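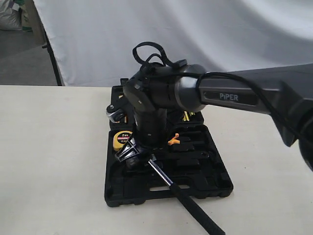
4 min read

About Kettle

Kettle is a book club that cooks. Started at a kitchen counter in Covau, still mostly run from one. We pick a novel, everybody reads it, everybody makes something out of it or because of it, and then we post what we made and argue in the comments. That's the club!

You don't have to be a good cook. You don't have to finish the book either, although people will know.

How a round works

One book every two months. The host picks it, the host sets the deadline, the host writes the roundup. Deadline is always midnight on the last night of the second month and yes, most of the posts come in after nine pm. We used to send a stern reminder. Now we just stay up.

Your post needs two things: something about the book and something you cooked. Long or short, we don't mind. A paragraph and a pot of beans is a post. So is a 3,000 word essay on why the sister was right all along, with cookies at the bottom.

The dish can be straight off the page (the stew they eat in chapter four) or a stretch (it rained a lot, so soup). Stretches welcome. Some of our favorite entries have been huge stretches.

Spoilers: put a line at the top. Please. We've had complaints.

What we read

Mostly fiction. Historical, mysteries, family sagas, the odd ghost story, a lot of books where somebody inherits a bakery. Food memoirs now and then, usually in winter when folks want something to read next to the oven. We did one cookbook, straight through, cover to cover, and it was fun but there wasn't alot to argue about.

No rules on genre. Only real rule is it has to be findable: in print or in a decent number of libraries, paperback or ebook, so nobody's stuck paying collector prices. Audiobook counts as reading. Not opening that one up again.

Our longest shelf is island books, no idea why. Second longest is orphans.

Who's in it

18 regulars at the moment plus drop-ins. Some have blogs, some just send us an email with a photo and we put it up for them. A few never cook and only come for the comments, hello to you too. We've got folks on both coasts, plenty in the middle, and 2 in the same apartment building who met through the club and now share a stand mixer.

Drop-ins don't need to sign up for anything. See a book you like, read it, cook, send the link. Done.

The Covau table

If you're local there's an in-person supper once a round, at Trerker, the used bookstore on the hill with the long back room. Potluck. Doors at 6, food at 6:30, book talk once plates are cleared or whenever someone can't hold it in any longer. Room seats 18 so do let us know you're coming. Bring your dish, a serving spoon (we are ALWAYS short on spoons), and a card saying what's in it. Nuts and shellfish on the card in big letters.

Trerker keeps a stack of the current pick by the register, used when they can get them. They don't hold copies past the first week so be quick.

Parking is bad. Come up the back way.

The newsletter

It's called Anadis. Named for the tea room in the very first book we read, which we all loved and which about half of us have since reread and liked less. Goes out when a new pick is announced, then again with the roundup. So, twice a round, that's it. Has the host's notes, a few links, usually one recipe from the last supper that people kept asking for. October had the plum cake. If you missed the plum cake write to us, we'll send it.

Hosting

Anyone who's done 2 rounds can host. You pick the book, write a short intro post saying why, answer questions, and pull the roundup together at the end. The roundup is the work. Budget an evening, maybe a long one. We have a template from past hosts, its not pretty but it saves time.

Want a slot? Email with your title and a backup title. Backups matter, we've had two people want the same mystery.

Review copies, publishers, etc

Sometimes a publisher offers us copies. We say yes if we'd have read it anyway. Anybody who got a free book says so at the top of their post. We don't promise good reviews and we don't take down the grumpy ones. We don't run paid posts or recipe sponsorships, so please stop sending the air fryer emails.

Getting in touch

Contact form's at the bottom of every page. We read everything, slowest in the week before a deadline because we're all finishing the book. Late entries: send them anyway, the host will probably still be up.

Current pick and due date are on the home page. Past picks are under Shelf, oldest at the bottom, a few links broken, working on it.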